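Stadton Fair Play Office

The Stadton Fair Play Office is a small independent body that looks after integrity matters in amateur and semi-professional sport in the town of Stadton and the districts surrounding it. It takes reports of fixed matches, misuse of banned substances, betting by players and officials, and the many smaller troubles that tend to travel along with them, and it passes the serious ones on to the league or club that has the power to act. It has no power to punish anyone itself, a point its staff have had to explain patiently, and often, over the years.

Background

The office grew out of a run of odd results in the Clultow League, a regional soccer competition that had always been thought of as too modest to interest gamblers. Late in one season a goalkeeper told his coach that he had been offered money to let in goals during the second half of a game that meant nothing in the standings. The coach believed him and wanted to help, but could find no one whose job it was to listen. The league secretary sent him to the police, the police sent him back to the league, and by the time a hearing was arranged the season had ended and two of the players involved had moved away.

Aldana Durán, a former referee who had worked a good many Clultow matches, sat in on that hearing and came away troubled by it. She spent the following winter visiting clubs and asking what people would have done in the goalkeeper's place. Most said they would have kept quiet, and quite a few told her they already had. The office opened in August of the next year in two rooms above the Sperling Sports Hall, with Durán as its first director. 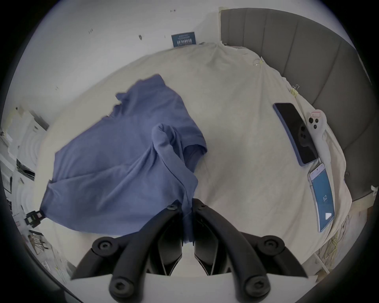 Its early budget came from the Clultow League and from Zendport, a maker of scoreboards and timing equipment, which agreed to contribute on the condition that it would have no say in how cases were handled. That arrangement was written into the founding agreement and has stayed there ever since, though the wording has been tidied up once or twice.

Reporting line

The best-known part of the office's work is its telephone line, which is answered until 10 in the evening so that players with day jobs can call after practice. Callers may give their names or not, as they like. A person who chooses to stay anonymous is given a short code word and can ring back later to ask how things are going — a simple idea, borrowed from a lost-property desk, and one that has brought back a good number of callers who remembered something more after the first conversation.

The line received some 540 calls in its first full year. A large share had nothing to do with corruption at all, and concerned unpaid travel money, quarrels over team selection, or parents shouting from the sidelines. Durán insisted that these callers be treated kindly and pointed in the right direction, on the view that a person who has been brushed off over a small thing will hardly call again over a large one. Of the remainder, 60 were passed to a league or club for a closer look, and 12 of those ended in a formal hearing.

Teaching and visits

Staff also visit clubs before the season starts. The usual session lasts an hour and is built mostly on conversation, with players asked to talk through what they would do if a friendly stranger began asking about injuries or offering small gifts. Referees have a session of their own, which goes further into betting rules and how to write up an approach while the details are still fresh. Volleyball and cycling clubs were added later, after several of them asked to be included.

Criticism

Some club managers have complained that the office is slow to tell them when one of their own players has been named, and that rumors fill the gap in the meantime. Others feel that a body paid for in part by a league cannot be fully at ease when the complaint is about that same league. The office answered the second point by bringing in an outside reader, who goes through every file touching on league officials before it is closed. The first has never been settled to everyone's satisfaction, and it still comes up at the yearly meeting in Sperling Sports Hall, usually near the end, when the coffee has run out.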